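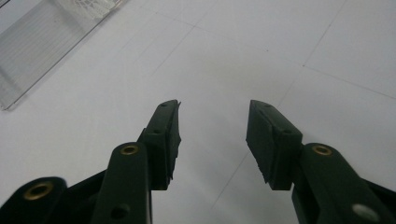 About Us

Flerirness is a small robotics research group. We work on one question: how well can a robot learn to handle ordinary objects from demonstrations that people record by hand, with no robot in the room?

The group was started by Zhenhua Xiao, who still leads it. There are 12 of us now, split between the Abella lab, where the recording is done, and an office next door where the models are trained.

How we work

A person holds a gripper fitted with a camera and does a task the way they normally would. They pick up a lid, move it to the other side of the table, set it down. The camera sees the fingers and whatever is between them. The same view is used later on the robot arm, so the model is trained and tested on pictures taken from the same place.

Our main method is called Prodis. It takes the recorded video and the path of the gripper and learns to predict the next short stretch of motion. Most methods of this kind treat every moment of a recording the same. Prodis gives more weight to the moments just before the fingers close, when small errors do the most harm.

What we have found

In our last round of tests we trained on 535 demonstrations of 4 tasks. On objects the model had not been trained on, the arm finished the task in 80 percent of trials. With the weighting switched off and everything else left alone, the result was clearly lower on every task, and the drop was largest for thin objects lying flat.

Clear plastic remains our weakest area. The model often finds the object but closes too early or too high. We have tried more recordings and different lighting, and more recordings helped a little. Changing the lights made no difference we could measure.

A second project, Dason, looks at which recordings can be left out. Some demonstrations are slow or hesitant, and we want to know if dropping them helps or if the model learns something from the corrections. Results so far are mixed. We plan to publish them in October either way.

Working with us

We take students for one term at a time. No background in robotics is needed, but you should be comfortable writing code and repeating the same task many times with care. Visits to the Abella lab can be arranged through the contact page.

Page last updated Friday, April 25, 2025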